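机械臂爱好者论坛 » 末端执行器与相机 » 讨论帖

主题：腕部相机换到 640 宽之后，连杆夹爪和平行夹爪我都重新试了一遍

楼主 | 螺丝别拧滑丝
发表于 10月

折腾了快一个月，终于能来交作业了！之前在 Avia 控制器那个帖子里说过，我手上有两套夹爪想认真比一比：一套是 Danko 的平行夹爪，直线导轨那种，另一套是 Pongate 的连杆夹爪，张开角度大，指尖是斜着往里收的。臂没换，控制器没换，就换末端和相机支架。

先说结论，我个人更喜欢连杆那套。平行夹爪准是真准，夹薄片的时候两指始终平行，参数填进去就不用管了。可是它在腕部相机里太占地方，近距离的时候物体有一半被手指挡着，看着着急。连杆的张开以后中间一大块都是空的，视觉定位舒服太多了。

测试用的都是家里的东西，药盒、小木块、一卷电工胶带。每种抓 37 次，位置随便摆。连杆失手 3 次，全是胶带；平行失手 2 次，都是药盒摆得太斜。所以单看成功率，平行还赢了一点点，哈哈。

有用过这两套的朋友来聊聊吗？特别想知道大家相机装在腕部哪一侧。

2楼 | 半颗柠檬
你这样比不太公平吧。连杆夹爪指尖走的是弧线，闭合的时候前后会有位移，你要是没做补偿，胶带掉了算谁的？

3楼 | 螺丝别拧滑丝（楼主）
回复 2楼：做了，但做得很糙，就一个线性的查表。你说得对，胶带那几次我回看日志，指尖比预期深了一截，应该就是这个问题。今晚改成按连杆几何算，再跑一轮。

4楼 | Taras Mykhailiuk
我站平行夹爪。实验室里两种都用过，连杆的关节用久了会有间隙，一开始感觉不出来，抓小零件的时候就开始飘了。平行的坏了也就换个滑块。另外遮挡这件事，相机支架抬高一点、往下倾一点就能解决大半，没必要为了视野换夹爪。

5楼 | 老陈不吃辣
抬高相机我试过，支架一长就抖，臂一加速画面全糊。4楼你们支架用什么打的？我 PLA 的不行。

6楼 | Taras Mykhailiuk
回复 5楼：铝的，自己铣的。PLA 肯定抖。

7楼 | 老陈不吃辣
……告辞，我没有铣床。

8楼 | Saodah Simanjuntak
大家好，中文不太好请见谅！我用 Pongate 一年了，很喜欢。间隙的问题是有的，我的办法是把关节螺丝拆下来，加很薄的垫片，再装回去，手感马上就不一样。还有一点想提醒楼主：近距离的时候请看一下自动曝光。墙面或者桌面颜色很平的时候，相机会自己乱调，手指变得特别黑，分割就不准了。我后来全部锁定手动。

9楼 | 螺丝别拧滑丝（楼主）
回复 8楼：垫片这招太好了，马上去买！曝光我还真没锁……怪不得同一个位置两次出来的手指轮廓不一样，我还以为是标定的问题，白白重标了一晚上。

10楼 | 半颗柠檬
楼主能不能贴一帧张开状态的？大家都在说视野好，没图我不信。

11楼 | 螺丝别拧滑丝（楼主）
来了来了！
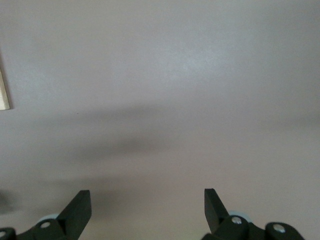 连杆夹爪张开，腕部相机视角，背景是淡紫灰色的平面

两个指尖就在画面下边，中间全空着，我每次看到这个视野都觉得值了。左右两边指尖在画面里的高度有一点点差，右边的略高。

12楼 | 半颗柠檬
好吧，视野我认了。但指尖一高一低你得查一下，是相机装歪了还是两边连杆没对称？先把相机转正再说夹爪，不然你的查表左右都不一样。

13楼 | Taras Mykhailiuk
同意 12楼。顺便说一句，中间那片影子边缘很虚，要是拿阈值法做分割，这种地方最容易误检。我还是那句话，夹爪选型别只看空着的时候，夹上东西再看一眼遮挡，差距没那么大。

14楼 | 老陈不吃辣
影子好办，指根旁边贴一圈小灯条就行，便宜又好用。我在 Sestcombe 的套件上这么干的，暗处识别稳多了。不过线要走好，我第一次把线绞进关节里了，心疼。

15楼 | Saodah Simanjuntak
灯条我也想试！会不会反光呢？我夹的东西很多是塑料袋包装的。

16楼 | 老陈不吃辣
回复 15楼：会，塑料袋反得厉害。外面糊一层硫酸纸能好不少，亮度会掉一些。

17楼 | 螺丝别拧滑丝（楼主）
信息量好大，我列一下接下来要弄的：锁曝光，相机转正，关节加垫片，查表换成几何计算。灯条放最后，免得一次改太多分不清是谁的功劳。Taras 说的夹着东西的遮挡，我两套都会录，同一个木块同一个高度，到时候并排放出来。

胶带我也要再挑战一次，它现在是我的仇人！

18楼 | 半颗柠檬
胶带立着放还是躺着放？躺着放的话从内圈往外撑试试，连杆张开有力的话说不定比夹外圈稳。

19楼 | 螺丝别拧滑丝（楼主）
回复 18楼：之前都是躺着夹外圈，往外撑完全没想过！饭后就去试，日志我传到群文件里。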